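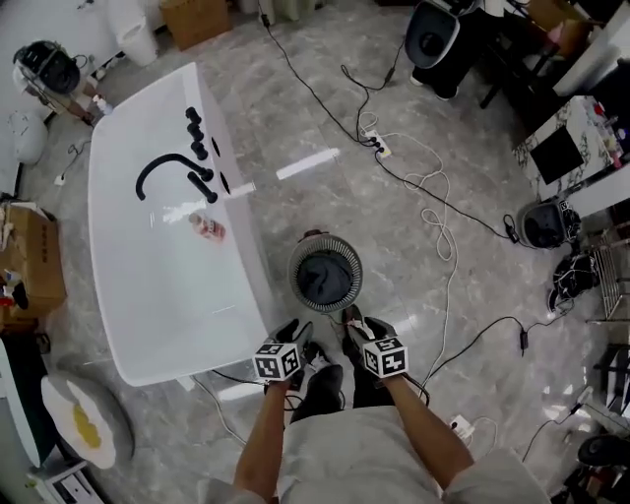 Getholm is opening its first bathroom showroom in Forneck this October, and we can't wait to get people through the door! The space holds 13 complete bath settings, each one laid out at full size so visitors can walk around the tub, lean over the rim and find out how far they have to reach for the water. Black fixtures get plenty of room this season, and the white freestanding tub with its black curved spout, three handles and hand shower, set on a gray marble-patterned tile floor, gives a good idea of how well the pairing works.

The tub belongs to the new Bouvier line, which comes in 21 combinations of basin and fixture color. All of them keep the faucet on a raised deck along one side, leaving both ends free for leaning back (our own staff argued happily over which end is better).

Visitors can also try the Gekwood vanity range, with deeper drawers and a wider counter for all those small bottles that never seem to have a home. Bring a sketch of your bathroom with the measurements on it, and our planners will work through it with you at no charge.

The showroom is at 608 Forneck Road and opens at 10 in the morning. Parking is behind the building, and no appointment is needed.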